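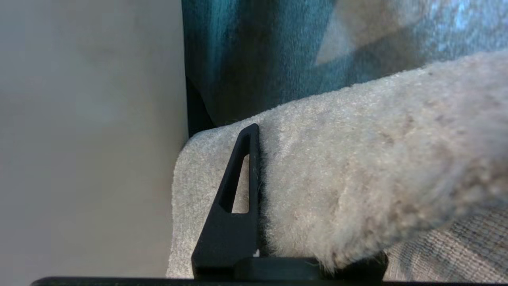 Unit 6: Soft goods and the chore question

Folding, stacking and putting away cloth is the household job most often used to argue that home robots are either close or nowhere near. Both sides can find support. A machine that has been told the size and weight of a box can plan its grip before it moves. With cloth the shape changes on contact, and the plan has to change with it. Look at the cream pile where the black finger presses into its side: the fibers are pushed apart along the line of contact, so the edge that the software was aiming for is no longer a clean edge. Thick pile also hides where one layer ends and the next begins.

What works now

Flat, thin items of a known size, fed one at a time. The Drasen towel line, covered in Unit 3, handles around 300 pieces a shift with one person loading. It does not sort, and it stops when two towels arrive together.

What does not work yet

Mixed piles. In the Hunside home trial the arm was asked to clear a couch of throws and cushions. It finished 3 runs out of 10 without help. Most of the failures were grasp failures - the fingers closed on loose pile and slid off, or took two layers when one was wanted.

Terms to know

Compliance: how far a finger or an object gives under load.
Occlusion: part of the object is hidden, often by the hand itself.
Regrasp: letting go and taking hold again at a better point.

For next time

Read the Wiriya report, sections on grasp failure only. Pick one chore in your own home that involves cloth and write down each point where you let go and take hold again. One page is enough. Bring it on paper.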